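Wokum Community Help > Planning and Perception

Plate pose jumps between two answers when plates overlap in the drying rack

Asked by Julián Cabello

Hi all! I'm having a great time with the Wokum planner. We're running the dish task, which takes plates from the rack in the sink and puts them in the dishwasher. Perception is the part I can't get right. With one plate the pose is rock solid. With two overlapping plates, the back one flips between two tilts every few frames, and the planner throws out its grasp each time. I replayed 3,383 frames from our Cáceres kitchen and almost all the flips are on the plate that leans more. Depth over the steel is full of holes too. Is there a setting for this, or do I need my own filter?

2 answers

Emese Fülöp

Fun problem! You have two things mixed together.

The flip is the classic circle problem. A tilted circle looks like an ellipse, and an ellipse fits two tilts equally well. On a lone plate the depth points settle it, but once the front plate covers part of the rim you lose the points that would have decided. So keep both tilts alive instead of picking one per frame. In the Jernero tracker set keep_hypotheses to 2 and let them build up score over a window of 100 frames. The wrong one dies off nicely as the head moves, and even a small sway helps a lot.

For the steel, don't fill the holes. Mask the basin out before the fit and use the counter plane as your height reference. Filled depth in a shiny sink is mostly reflections and it will pull your plate down through the floor of the basin (ask me how I know).

Then tell the planner to replan only when the winning tilt changes, not on every pose update. I also take the front plate first. Once it's gone the back one is easy, and the whole thing feels so much smoother!

Trevor Girard

had the same thing, restarted the tracker and it went away. maybe try a newer build?

Update from Julián Cabello

Emese, this is great, thank you! Two tilts plus the basin mask and the grasp target finally sits still. Front plate first is in the task file now as well. Next up is choosing a slot in the lower rack, which I'm really looking forward to.

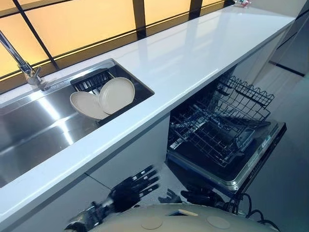 Emiliano Peñalver: For slot choice, fit the tines as one grid and snap to it. Looking for each gap separately gave me a different answer every time the rack was pulled out a bit further. Does Denum still export the grid with the rack frame at the back corner? Mine was off by one slot until I shifted it.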